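Skavora newsletter
July 4, 2020

Project news: teaching by hand in the living room

The home tidying project has moved out of the workshop and into ordinary rooms. Fenna Meijer, who runs the recording side, sent us this update on how the work is done and what she would like from anyone joining in.

The idea is simple enough. A person holds a gripper, one in each hand for the longer tasks, and does the job with it. They pick up, carry, pass across and put down. The camera on the tool records what the fingers are doing, and the recordings are used later to train the arm, which we call Manninen. No arm has to be in the house while the recording is made, so a session can be fitted in wherever there is a sofa and some toys to clear off it.

Remote control is still used in the workshop. It is slower, and people tire of it quickly, but the arm's own joints are in the recording and that is useful for checking. Most of the new material comes from the hand tools. At the last count we had 2,456 usable recordings, from 13 people.

Soft things take up most of our time at the moment. A plush toy has no fixed shape, and fur hides where the fingers meet. With a narrow, furry item the fingers need to close further than you might expect before it is properly held. Larger toys, such as a stuffed aubergine with a leafy cap, are easier to find but harder to get the fingers round, and people often want to squeeze them in the middle. Try the cap or the narrow end first.

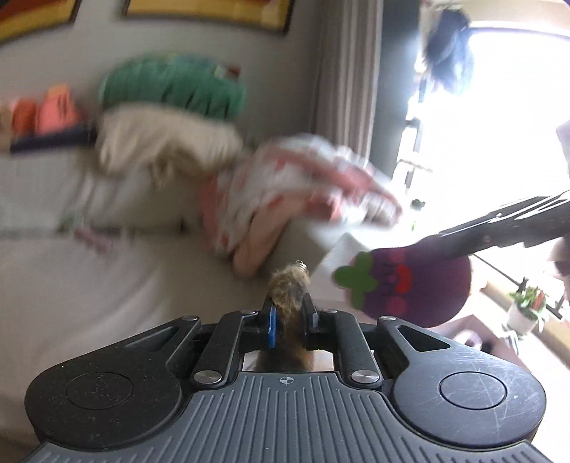 Notes for people recording

Move at a steady walking pace. Fast swings blur the background, and a recording with too much blur is hard to line up with the rest.

Keep the round mark on the ribbed plate clear. Sleeves and long fur are the usual trouble.

If you drop something, carry on and pick it up again. Please don't stop and restart. Dropped items are kept in the set, and Manninen needs to learn what to do about them.

With two tools, let one hand finish its grip before the other starts to move. Some 3 in every 100 recordings are thrown out over hand-to-hand passes that happen too quickly to follow.

Wipe the lens before you begin. Dust on the black housings does no harm and can be left.

Grarero, the program that sorts the recordings, was updated in March and now asks for a room name and a task name before it will accept anything. Use short names, and the same ones each time. "Sofa" and "the sofa" go in as two different rooms, and Fenna has to join them up by hand.

Spare finger pads are in the drawer under the Grorkus bench. Sign for the pads you take, and put worn ones in the tin beside it. Kitchens are next, starting with tea towels and oven gloves. If your kitchen could be used, leave your name with Fenna.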